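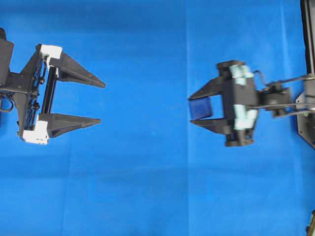

첨부 1. 파란 배경지와 같은 계열 색의 작은 큐브. 왼쪽에 세로 이음선, 아래쪽에 사선 주름.

티켓 번호: 746
제목: 파란 배경지 이음선과 주름, 파란 큐브가 배경에 묻히는 문제
접수: 2025년 12월 25일
요청자: Effie Ogilvie
담당: Shabani Mushi
분류: 스튜디오 비품 / 배경
상태: 부분 해결, 자재 대기

증상
Kimaro 소품 컷을 정리하다가 두 가지가 걸려서 올립니다.
첫째, 배경 가운데에서 약간 왼쪽에 세로선이 보입니다. 두 장이 만나는 자리입니다. 선이 진하지는 않은데 위에서 아래까지 이어져서 보정할 때마다 손이 갑니다.
둘째, 파란 큐브가 바탕과 잘 분리되지 않습니다. 배경 제거를 돌리면 큐브 모서리가 같이 지워집니다. 다른 색 큐브에서는 이런 일이 없었습니다.
아래쪽 절반의 주름도 같이 봐 주세요. 왼쪽 위는 색이 진하고 오른쪽과 아래로 갈수록 밝아져서 색 범위를 하나로 잡기 어렵습니다.

담당자 기록 1
배경지 보관 목록 확인. 지금 걸린 것은 10월에 Plavetti에서 받은 무광 파란색이고 폭이 좁은 것 두 장을 이어 붙인 상태입니다. 통으로 된 넓은 것은 재고가 없습니다.
이음 부분 뒷면 테이프가 위쪽에서 들떠 있었습니다. 떼고 다시 붙였습니다. 정면에서는 선이 조금 약해졌고 옆에서 빛을 주면 여전히 보입니다.

담당자 기록 2
주름은 아래쪽을 집게로 고정하고 당겨서 폈습니다. 큰 사선 주름은 줄었고 잔주름은 남았습니다. 스팀은 쓰지 않았습니다. 지난번 회색 배경에 썼다가 얼룩이 생긴 적이 있습니다.
밝기 차이는 오른쪽 조명을 뒤로 빼니 덜해졌습니다. 바닥에 테이프로 위치를 표시해 두었으니 옮기지 말아 주세요.

요청자 답글
다시 찍어 봤습니다. 밝기는 괜찮습니다. 이음선은 아직 보정해야 하고, 큐브는 그대로입니다. 허용 범위를 13까지 낮춰도 밝은 쪽 면이 날아갑니다. 더 낮추면 이번에는 배경이 얼룩덜룩하게 남습니다.
전체 186컷 중 파란 큐브가 들어간 것만 따로 폴더에 모아 두었습니다.

담당자 기록 3
큐브 건은 배경지를 손봐서 될 문제가 아닌 것 같습니다. 색이 너무 가깝습니다. 파란 큐브만 회색 배경에서 찍는 쪽을 권합니다. 회색은 선반 맨 아래 칸에 있고, 얼룩은 끝부분에만 있어서 잘라 내고 쓰면 됩니다.
배경을 꼭 통일해야 하면 큐브 윤곽을 수작업으로 따야 합니다. 한 컷에 약 2분 잡으면 될 겁니다.

요청자 답글
회색으로 가겠습니다. Serkmont 쪽에도 파란 큐브만 배경이 다르다고 전달했고 괜찮다는 답을 받았습니다.

남은 일
- 이음 없는 넓은 배경지 주문. Trusteo에 견적 요청함, 회신 대기.
- 새 배경지는 접지 말고 심에 말아서 세워 보관.
- 회색 배경 얼룩 부분 잘라 내기(Shabani).
- 파란 큐브 컷 재촬영(Effie).

견적이 오면 이 티켓에 이어서 적겠습니다.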